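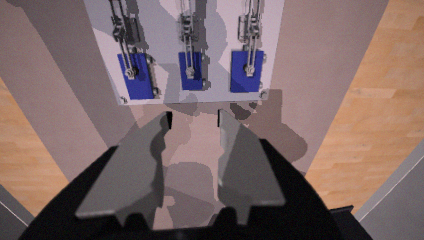
Helmy Panel Task Set, Simulation Edition
Harklow Automation Supply

The Helmy Panel Task Set is a package of simulated bench tasks with a written test procedure. It is meant for labs and integrators who need to compare gripper controllers on panel work under the same conditions each time. The set ships as scene files, a procedure manual and a scoring sheet. No hardware is included.

Scope

The set covers single-arm work with a parallel two-finger gripper on a fixed panel. It does not cover mobile bases, suction tools or two-arm handling. Results from the set are not a safety assessment of a physical cell and must not be used as one.

What a reportable run requires

The manual follows the Atbridge bench rules, which Harklow maintains with the test group at Domton. The main points are these.

Start state. The gripper starts open and empty, with its fingers clear of the panel. Any contact before the start signal voids the trial. Start poses are drawn from the supplied list in order. Skipping a pose is recorded as a failure.

Trial count. A full report needs 2,000 trials per task. Partial reports are allowed if they are labeled as partial on the first page and give the number completed.

Contact limits. The force limit is set in the task file and is the same for every controller. Trials that go over the limit are counted as failures even if the task was finished. Do not raise the limit to match the hardware you plan to buy.

Collision shapes. Use the shapes supplied. Simplified shapes around rods, brackets and other thin parts change the result and are not accepted. If your physics engine can't load them, report the set as not supported.

Lighting. Hard shadows are switched on by default and stay on. Controllers that use camera input must be run with the supplied light positions, including those that put part of the panel in shadow. A second run with flat lighting may be added as an appendix.

Resets. The scene is reloaded from file between trials. Moving parts back by script is not a reset.

Operator input. None after the start signal. A pause counts as input.

Reporting

Fill in the scoring sheet with the controller version, the engine version, the time step, the random seed and the machine used. Report the success count and the trial count as whole numbers. A percentage alone will be sent back. Failures are sorted into 13 codes, listed in the manual. Use "unclassified" only after the trial log has been replayed and read by a second person.

Logs are kept for as long as the report is in use. A log must hold joint positions, gripper opening and contact force for every time step. Video is optional and is not accepted in place of a log.

Moving to hardware

A passing report permits the start of low-speed trials in a guarded cell and nothing further. The site's own risk assessment comes first and takes priority over anything in this manual. Stop functions are tested on the real machine, with the real tool fitted, before the controller is enabled. Simulated stop results are not carried over.

Changes in this release

The procedure was revised in February. Ok-hee Byun rewrote the section on contact limits after comments from users who had been averaging force over several time steps. The peak value is now required. Nearly 819 start poses in the older list were found to be duplicates or out of reach and have been replaced. Reports made with the older list stay valid but can't be compared with new ones in the same table.

Ordering

Licenses are per site. Each includes the scene files, the manual, the scoring sheet and updates within the same major release. Source meshes are available on request to sites that need to convert formats. Converted scenes must be checked against the reference trials in Appendix C before use.

Questions about the procedure should quote the section number and the release shown on the manual cover.

Shares: 6 | Comments: 0

Copyright Harklow Automation Supply | Contact | Terms of license | Back to top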